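Apuntes de clase: cómo se organiza (de verdad) una recaudación para una causa local
Tema 4. Captación de fondos en entidades pequeñas
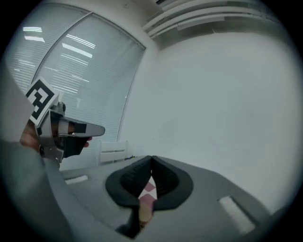

Gus Yazzie

Hola otra vez. En el tema anterior nos quedamos a medias con el caso del centro de día de Grurorbridge, así que lo retomo desde donde lo dejamos y luego ya entro en lo que toca, que es pedir dinero sin morirse de vergüenza. Sé que a varios os da apuro. A mí también me daba, ¡y mucho!

1. Repaso del caso

El centro de día necesitaba arreglar la furgoneta con la que recoge a los usuarios por la mañana. La primera campaña se lanzó en mayo con un cartel que decía "Ayúdanos a seguir". Nada más. ¿Seguir con qué? ¿Ayudar cómo? Quien lo leía en la panadería no sabía si le pedían ropa, tiempo o euros, y la mayoría pagaba el pan y se iba a casa. En la segunda versión el cartel hablaba de la furgoneta, de la ruta y de lo que costaba la reparación: 2494 euros. Una cifra fea, sin redondear, con su presupuesto del taller grapado detrás para el que quisiera verlo. Me gusta mucho ese detalle de la grapa (ya os dije que volvería a él).

Apuntad esto para la práctica: la cantidad exacta se pone. Si el presupuesto cambia, se cambia el cartel.

2. A quién se le pide

Antes de escribir una sola línea haced la lista de personas. Yo la divido en círculos, aunque el manual de Roussel que tenéis en la bibliografía habla de "anillos de proximidad" y viene a ser lo mismo. En el círculo de dentro están las familias que usan el servicio, los que trabajan allí y los que ya dieron alguna vez. Luego vienen los vecinos y los comercios del barrio. Y fuera del todo, la gente que se entera por el periódico o por la radio local.

El error clásico es empezar por fuera. Se manda una nota al periódico cuando todavía no ha dado nadie, el periodista pregunta cuánto lleváis recogido y hay que contestar que cero. Empezad por dentro, conseguid los primeros donativos y después llamad a la prensa, que con una campaña ya en marcha os va a tratar de otra manera.

Ojo con las familias, eso sí. A una familia que está pasando por una enfermedad o un duelo se le puede contar que hay una campaña, pero no se le insiste. Un mensaje y ya está. Si quieren participar, lo dirán ellos.

3. Las historias personales

Aquí os pido que leáis despacio. Casi todas las campañas que funcionan llevan delante a una persona: una hija, un marido, una antigua paciente. Da resultado, claro que sí, pero esa persona va a salir en el cartel de la parada del autobús y se lo va a encontrar un día cualquiera al volver de la compra.

Lo mínimo que hay que hacer:

- Conversación en persona antes de proponer nada, sin grabadora.
- Permiso por escrito, con el texto definitivo delante y la foto elegida.
- Fecha de fin. La campaña caduca y los carteles se quitan.
- Derecho a echarse atrás, aunque ya esté impreso.

Sobre el último punto discutimos bastante el curso pasado. Hubo quien defendía que con la imprenta pagada ya no se podía parar. Yo sigo pensando que se para, se pierde el dinero de la imprenta y se pide perdón. Si alguien opina otra cosa, que lo traiga argumentado, ¡que me encanta ese debate!

4. La nota de prensa

Una página. En la primera frase va quién pide, para qué y hasta cuándo. La historia personal entra en el segundo párrafo y las declaraciones en el tercero, y que suenen a alguien hablando, por favor. "Es un orgullo contribuir a la mejora de la calidad asistencial" no lo ha dicho nunca una hija hablando de su madre.

Al final ponéis un teléfono que alguien coja. He visto notas estupendas con el número de una oficina que cierra a las 14:00, y los periodistas llaman por la tarde.

5. Cobrar y dar las gracias

Para la práctica usaremos Zudum, la plataforma de donativos que ya tenéis instalada en el aula virtual (el modo de prueba, no metáis vuestra tarjeta). Mirad sobre todo el mensaje automático de agradecimiento y reescribidlo entero, porque el que trae de serie parece el recibo del gas. Los que prefiráis hacer la hucha física de toda la vida tenéis que entregar además la hoja de control, con dos firmas cada vez que se abre.

El agradecimiento sale en las primeras 20 horas. Es una manía mía, en el libro no la vais a encontrar, pero en la práctica la evalúo.

Para entregar

Por parejas, una campaña completa para la asociación Vestum: lista de círculos, cartel, nota de prensa y carta de agradecimiento. El cartel lo quiero en papel. La carta, firmada con nombre y apellido, que "El equipo" no es nadie. Las dudas, al foro o al acabar la clase, que suelo quedarme un rato recogiendo.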